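Folding laundry – are we there yet or not?
Home & Workshop Automation > General chat

Started by doltomer_dave
February 3, 2026

Right, settle something for me. Brother in law reckons we'll all have a machine doing the washing up and the ironing before his mortgage is paid off. I say no chance. I've worked on a packing line for 13 years and the arms we've got still choke if a carton comes down the belt a bit skewed. Anyone here closer to it than me?

pegbag
Depends what you call a chore. Robot vac, fine. Dishwasher is a robot if you squint. Clothes, no. Not close.

Feng-yi Shih
Clothes are the one I'd pick to test anybody's claims. A box has the same shape when you let go of it. A jumper doesn't. Drop the same jumper on the bed twice and you get two different problems, and half of each problem is underneath where you can't see it. Dark cloth is worse, the folds all run into each other.
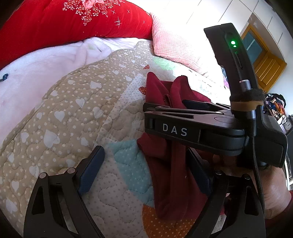 So the machine has to find a hem or a shoulder in all that, get one layer and not three, and not pick up the quilt as well. You do it by feel without looking. Most grippers have next to no feel. They're getting better but two fingers is two fingers.

doltomer_dave
See this is what I keep telling him. Patterned bedspread, dark red thing in a lump, where do you even start

kettle_on_60
You start by grabbing it anywhere and giving it a shake. Which is what I do. Don't know why people make it so hard, you dont need to understand the lump, you just hang it up and let gravity do the sorting.

Feng-yi Shih
That does work, up to a point. Plenty of demos do that, lift, regrasp, lift again until it finds a corner. Fine for towels. A sleeve turned inside out and you're stuck.

panyasiri_fan
Disagree with most of this thread. Saw the Panyasiri folding rig at a trade day in November and it did 9 tea towels in a row no trouble. Two years back it would have been none. People said the same about chess.

pegbag
Tea towels lol. Flat, square, all the same. Were they out of a heap or handed to it one by one?

panyasiri_fan
Handed to it. But still.

pegbag
But still nothing, thats the whole job!

rivet_counter
Shop floor view, for what it's worth. We had a Flidport arm in on trial for bagging offcuts of upholstery fabric. Sales bloke promised 80 percent hands-off. We got 60 on a good shift and somebody had to stand next to it for the rest, so no saving at all. Went back. The one that loads the press is brilliant though, never touch it. Hard parts yes, floppy parts no. Simple as that imo.

kettle_on_60
So it did more than half on its own and you sent it back? Would have kept it and let it run slow.

rivet_counter
You're not paying the lease mate. And the other 40 isn't 40 you can leave till later, it stops the line every time.

kettle_on_60
Fair. At home though, slow is fine. If it takes all afternoon over one basket I'm at work anyway, don't care.

Feng-yi Shih
That's the best argument for home use I think. Time is cheap there. What isn't cheap is it dragging a lamp off the bedside table while it's at it – and every bedroom is laid out different, cushions, blankets, stuff piled up down one side. A factory gets to tidy up for the robot. You won't.

panyasiri_fan
My bet is folding off an ordinary bed, no special table, inside five years. Screenshot this.

doltomer_dave
Screenshotted. Has anyone had a go with the Drostlow kit? Brother in law has now sent me the link twice

pegbag
Mate of mine has one. Does socks. Pairs them wrong.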